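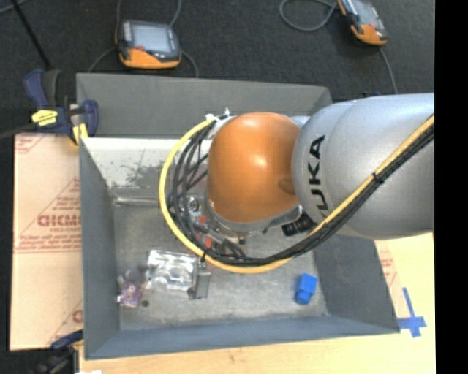

Gray metal bin with a clear package on the floor of it, Peltside open day

So I finally made it to the Peltside open day! I'd missed it two years in a row (once for a cold, once for a wedding) and this December I put it on the kitchen calendar in red pen and drove out there, 40 minutes each way, with a thermos and a very bad parking plan. If you go, don't try the front lot. Go past the main gate and take the second left, where there's a gravel area and someone waving a flashlight at you.

Peltside is a packing and parts place. They take in small stuff from other companies, sort it, bag it and send it out again in boxes. I know that doesn't sound like a fun afternoon, but I'm the kind of person who reorganizes the junk drawer to relax, and I had a wonderful time.

They start you in the canteen with coffee and a sticker with your group number on it. I was in group three, eight of us, mostly couples, plus a dad with a boy who asked better questions than any of the grownups. Our guide had worked there through two changes of owner and had opinions on both.

First stop was the receiving area, which is mostly shelves. Tall ones! Everything that comes in gets a label before it goes anywhere, and the labels are color-coded by customer. Trarkico gets green, Jirnix gets a sort of mustard, and Kioko has white with a stripe, which the guide said everybody complains about when the printer is running low. I asked what happens if a label falls off and she pointed to a cart by the wall called the orphan cart. I could have spent an hour going through the orphan cart.

Then we got to the part I liked best, the bins. I had pictured plastic tubs like the ones I keep Christmas lights in, and instead you get this big open gray metal thing sitting on a light wooden tabletop. The sides slope, so the opening is wide and you can see right down to the floor of it. The little clear package down there looked kind of lonely to me, though I suppose a package doesn't mind. I've been thinking about sloping sides ever since. My own storage boxes at home go straight up and down and I'm always scraping my knuckles in the corners trying to get the last battery out.

The boy wanted to know how much you could pile into one before it was too much. The guide said they go by weight at Peltside, never by how full it looks, and that new people always get this wrong in their first week. She also said metal bins are a lot noisier than you'd expect when you drop things in, and they'd gone back and forth about lining them. The liners lost. They bunch up, apparently, and then small packages hide in the folds.

We also spent a good while on clear bags, and I was surprised how much there is to say on the subject. Clear means whoever opens the carton can check the part without opening the bag, great, but clear also means shiny, and shiny bags are slippery and slide off each other when you stack them. They handed around samples in three thicknesses. The thickest one crackled like a chip bag and the dad's boy would not put it down. Jirnix wants the thin kind, Kioko switched to the middle one last spring, and there was a bit of shop talk about that which went over my head.

After that came the boxing line, where you could try folding a carton yourself against the clock. I was slow. I was really slow, and I also folded one flap inside out. My box is probably still there as a warning to group four.

A few practical things. Wear closed shoes, they do check at the door. It's chilly in receiving and quite warm in the packing room, so layers. The restrooms are back by the canteen, and once your tour starts you're not going to see them again for a while. Snacks were free (the cinnamon ones went first) and there was a table selling off old canvas tool rolls for three dollars. I bought two and now wish I'd bought more.

They hand you a feedback card on the way out. I wrote that the tour should be longer and that I want to know what was in the orphan cart. Next time I'm signing up for the early group, when the shipping dock is still open to visitors, and I'm bringing my sister.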